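**For release: January**

# Skirska foam cubes are coming to Renden, and I get to tell you about them

Hello from all of us at Väisänen! I'm Noreen Bangash, I look after the play range, and I've been itching to write this one for months. From January our Skirska foam cubes will be on sale in our Renden shop, and you can order them from the Nirkow warehouse if you live further out.

They're small foam cubes, one colour to a cube. That's the whole product! No numbers on them, no letters, no app to download. You tip them out on the table and see what people do. My nephew built a wall and then sat behind it for most of Sunday - I was told I could come in if I brought biscuits.

## How we got here

Pirjo Ahonen, our designer, started with a drawer full of offcuts and a very sharp knife. She wanted something you could knock over at seven in the morning without waking the house, and foam was the obvious place to begin. The colours took far longer than the shape. We argued about the orange for weeks (I wanted it louder, Pirjo wanted it closer to coral) and the purple went back twice before it came out as the soft lavender sort we have now.

"I kept putting them down on plain brown paper and walking away," says Pirjo. "If I could pick out each one from the doorway, the colour stayed. The pale blue got through first time, which annoyed me a bit, as I'd made nine others."

We lent early sets to 62 families around Renden and asked them to send us their grumbles. They did, at length! Most were about the old box, which was a nightmare to shut, so the cubes now come in a cotton drawstring bag. A few parents asked for a bigger set as well, and we've done that too.

## What you can buy

- The small bag, with one cube in each of our colours, for anyone who wants to try them first.
- The big bag, with 186 cubes, meant for nurseries, playgroups and people with a lot of floor.
- Rolls of brown paper to cover the table, so you can draw roads and rivers between the cubes. Tape down the corners or it curls.

The first batch is 657 small bags. When those have gone there'll be a wait until spring, so do get in touch early if you want them for a birthday.

## Come and have a play

We're opening the Renden shop on Sunday from 2 in the afternoon, with the tables papered and the cubes out. Bring children, or don't - the grown-ups were worse at the last one. Pirjo will be there to talk colours with anyone who'll let her. 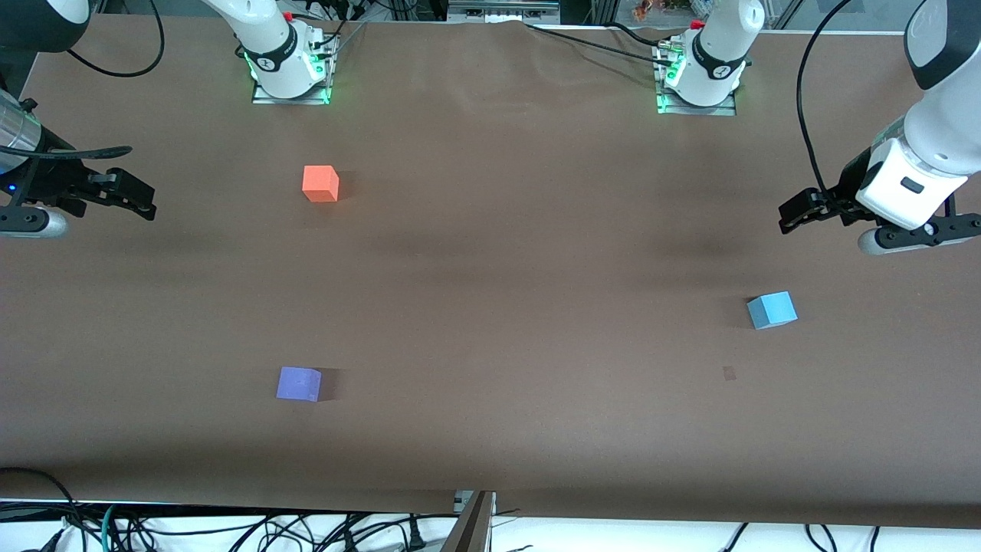
## For the press

Sample bags are available for review, and Pirjo and I are both happy to chat. Ask for Noreen Bangash at the Väisänen shop in Renden. I'm in most mornings, and I'll ring you back if I'm downstairs with a delivery.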